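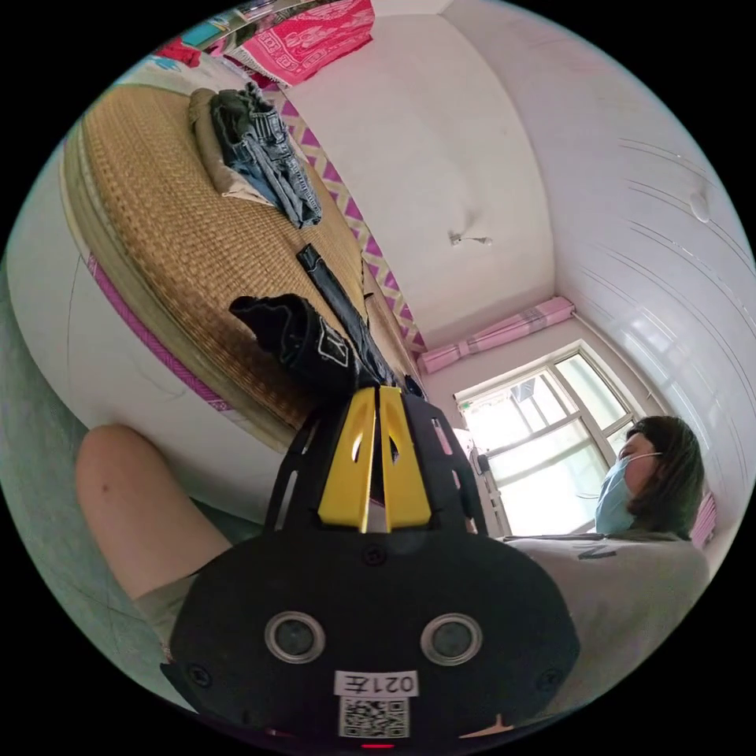 图一 床边衣物整理，手持夹爪，机身标签“021左”

本站使用Cookie保存阅读设置。继续浏览即表示同意。

机器人设备采购与预算
第五讲讲义：手持采集设备怎么立项、怎么算账

一、本讲范围

前几讲讲的是机械臂整机和工作站，采购单价高，台数少，流程相对固定。本讲讲手持夹爪这一类设备，单价低，台数多，附件杂，使用地点分散在普通房间里。预算表如果照搬整机的格式，漏项会很多。

贯穿全讲的算例是Trutthorpe项目。项目要在住家环境里采集整理衣物的操作数据，场地为卧室和小客厅，设备由操作者手持，作业对象是裤子、上衣、床单和毛巾。供货方有两家报价，一家是Dakard，另一家是Haltby。Dakard报的型号叫Gape，Haltby报的是同类产品，没有单独的型号名，下文直接称Haltby方案。

读讲义前请先把课程网盘里的空白预算表打开，边看边填。

二、从任务倒推数量

写预算的第一步是把任务写清楚，先不看价目表。任务说明至少要回答下面几个问题：

1. 每个采集点同时有几个人操作。
2. 每个人用单手设备还是双手设备。
3. 作业对象放在什么高度，桌面、床面还是地面。
4. 一天采几个时段，时段之间有没有充电和导出数据的时间。
5. 设备留在现场，还是每天收回。

Trutthorpe的任务书写的是双手操作，即每名操作者配左手一只、右手一只。这一条直接决定了数量的单位。报价单上的“台”“只”“套”经常混用，Dakard按只报价，Haltby按套报价，一套含左右各一只，另加一只收纳箱。两份报价放在一起比较之前，必须换算到同一个单位。往年作业里有同学直接拿两个单价相减，后面的计算全部作废。

项目最后确定采购40只，按左右配对使用，另加5只备用。备用的左右比例需要单独说明。多数操作者右手用力较多，右手设备的指端磨损往往更快，备用件里右手应当多于左手。如果任务里左手负责压住布料，右手负责抓取和拖动，这个差别会更明显。任务书里有动作分解的，请引用动作分解；没有的，先做一次试采，再写比例。

三、设备编号与左右标识

数量一多，编号就要在采购阶段定下来。到货以后再编号，采集记录、维修记录和资产登记会各用一套号码，后期对不上。

编号规则建议写进合同附件，由供货方出厂前贴好。内容包括流水号和左右标识，两者写在同一张标签上，中间不加空格。流水号左右手各自独立还是成对共用，两种做法都可以，写清楚即可。成对共用的好处是配对方便，缺点是一只送修后，剩下那只要临时和别的号码搭配，采集软件必须允许这种搭配。

标签的朝向也要约定。操作者持握时能读，和设备放在架子上时能读，往往是两个相反的方向。盘点由谁来做，就按谁的习惯定。

二维码和文字标签分开报价的情况很常见。请在询价时问清三件事：二维码里写入什么内容，损坏后能不能按原内容补印，补印是否收费。Dakard的第一版报价没有列补印费，追问后作为单独一项加了上去。

四、预算科目

下面按科目逐项说明。表格格式见网盘，此处只讲填法。

（一）主机

Gape的单价为1,163元一只，不含充电附件。这个数字填在“设备购置费”下，不要把备用件的钱并进来，备用件单列一行，科目相同。审核时两行会合并计算，但说明栏要能看出各自的依据。

（二）指端及易损件

夹爪的指端是消耗品。衣物类任务的磨损和硬物类任务不同，布料本身较软，拉链、铆钉和纽扣才是主要的磨损来源。牛仔裤放进作业对象清单时，指端的更换周期要相应缩短。更换周期以供货方的书面答复为准，口头答复不能作为预算依据。

指端一般归入“材料费”。有的单位规定，随主机一起采购的附件可以并入设备费，后续单独补购的进材料费。请先查本单位的规定，再决定第一批易损件放在哪一行。

（三）数据存储与传输

这一项最容易低估。采集设备每天产生的数据要先落在现场，再转移到服务器。现场存储的容量按最忙的一天算，不按平均值算。移动硬盘要有双份，两份不放在同一个包里。

Trutthorpe的计划是全项目采集最多500小时。存储预算以此为上限，报废的片段同样占空间，在清洗之前不能扣除。预算表里有一栏“有效时长”，是给质量评估用的，请不要拿它来算硬盘。

（四）充电与供电

住家场地的插座位置不由我们决定。充电座、插线板和线缆要列进去，金额不大，但漏了就得在现场临时买，临时购买的票据常常不符合报销要求。设备是否支持边充边用，需要供货方写明。

（五）场地

住家场地有两种取得方式，一种是按天付费，一种是签一段时间的使用协议。后者单价低，前提是排期稳定。场地协议里要写明可以移动哪些家具、哪些物品会被拍到、结束后恢复到什么程度。

房间本身的条件也会转化成费用。窗户朝向强光的房间，画面容易过曝，要么调整时段，要么加遮光。调整时段意味着同一笔场地费里可用的小时数减少，加遮光则是一笔材料费。两种做法都要在预算说明里写一句，不能等现场再定。

（六）作业对象

衣物也要花钱。同一批衣物反复折叠，布料会变软，形态趋于一致，数据的变化就小了。每隔一段时间应更换一部分，颜色、厚度和面料都要有差别。深色衣物、编织物表面和带花纹的布料对视觉算法的要求不一样，采购清单里应当各有一些，具体比例由算法组提出，采购组不代为决定。

（七）人员与防护

操作者的劳务费按本单位标准。口罩、一次性手套、清洁用品列在“其他费用”，不要混进设备附件。设备由多人轮流持握的，清洁用品按人次领用，预算说明里写明领用办法。

五、采购时间表

Trutthorpe项目定在八月到货，倒推出来的节点顺序如下：

任务书定稿
询价并统一单位
样机试用
确定编号规则
签合同
首批到货验收
剩余到货验收

样机试用不能省。试用时要在真实的作业高度上做。Gape在桌面上用起来没有问题，到了床面高度，操作者要弯腰，手腕角度变大，持握时间随之缩短。这会影响排班，排班又会影响劳务费和场地费。试用记录要写清楚作业面、作业对象和每次持握的时长，附在采购说明后面。

首批到货不要超过一个采集点的用量。首批验收通过后再放行剩余部分，合同里要有对应的付款节点。Haltby方案当时要求一次性交付、一次性付款，这是它最终没有入选的原因之一，另一个原因是单只损坏必须整套返修。
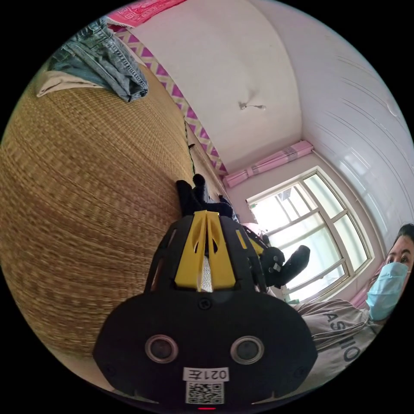
有一份课后反馈问到：备用件为什么不等坏了再买，五只压在库房里也是占用经费，而且供货方说补货很快。提问的人还认为，左右手各备一只就够用，多出来的钱不如换成硬盘。

这个意见有合理的部分，课上讨论时两种看法都有人支持。供货方说的补货周期，通常从收到正式订单算起，不含我们内部走流程的时间。小额补购在有些单位可以简化，在有些单位和大额采购走同样的审批。判断的依据是把内部审批时间加上供货周期，看这段时间里现场停一对设备要损失多少场地费和劳务费。损失高于备用件的价格，就提前买；低于，就等坏了再买。作业里两种结论都接受，但必须有这笔账。

硬盘和备用件属于不同科目，能否相互调剂要看项目的经费管理办法，不能默认可以。

六、验收

验收单由采购方起草。供货方提供的验收单可以参考，里面一般只有外观和通电两栏。建议增加下列项目：

外壳及螺钉：有无松动，有无缺失。
指端：闭合后是否对齐，张开是否到位，左右行程是否一致。
镜头类部件：表面有无划痕，周边有无遮挡。
指示灯：各状态与说明书是否相符。
标签：文字、左右标识、二维码内容三者是否一致。
数据：现场录制一段，导出，在另一台电脑上打开。

最后一项最花时间，也最常被省略。逐只录制可以和人员培训合并进行，由受训人员操作，验收人员核对。合并进行的话，培训签到和验收记录仍要分成两份文件。

左右标识核对时，请把设备实际握在手里检查一遍。标签贴反在静态摆放时不容易发现，数据采完才发现，整批文件都要改名。

七、维修与保管

保修条款要看三处：起算日期、人为损坏的定义、返修期间是否提供代用件。起算日期有的从发货算，有的从验收算，首批和剩余部分分开到货时，两批的保修期也应分开记录。Dakard最后同意从各批验收之日起算。

返修运费由谁承担，请写成一句完整的话，不要写“协商解决”。

保管方面，每天收回的设备要有交接表，写编号，不写“若干”。留在现场的设备要在场地协议里约定存放位置和责任。收纳箱的数量按采集点算，每个点至少多一只空箱，用来装当天发现问题的设备，避免和正常设备混放。

八、预算说明的写法

说明文字不用长，每一科目写三句：买什么，为什么是这个数量，单价从哪里来。单价来源附报价单编号。没有报价单的，写明参照的历史采购。估算的科目在表里标“估”，不要用精确到个位的数字去填估算项。

常见问题列在这里，交作业前自查：

单位没有统一，只和套混在一列。
备用件并入主机，说明里找不到依据。
易损件按整机寿命算，项目中途就用完了。
存储容量按有效时长算。
把供货周期当成全部等待时间。
场地费按全天算，没有扣除光线不合适的时段。
验收没有安排人手，也没有安排时间。

九、作业

用网盘里的空白表为Trutthorpe项目做一份完整预算，附预算说明。供货方选Dakard或Haltby均可，选Haltby的要说明整套返修如何影响备用件数量。备用件一项需要附上第五节后面讨论的那笔账。采集点的数量由各组自定，在说明的第一行写明。

表格和说明合并成一个文件提交，文件名用组号。迟交的处理办法见第一讲讲义。

下一讲讲租赁与购置的比较，仍用这个项目，请保留本次的表格。

最后更新：12/4/25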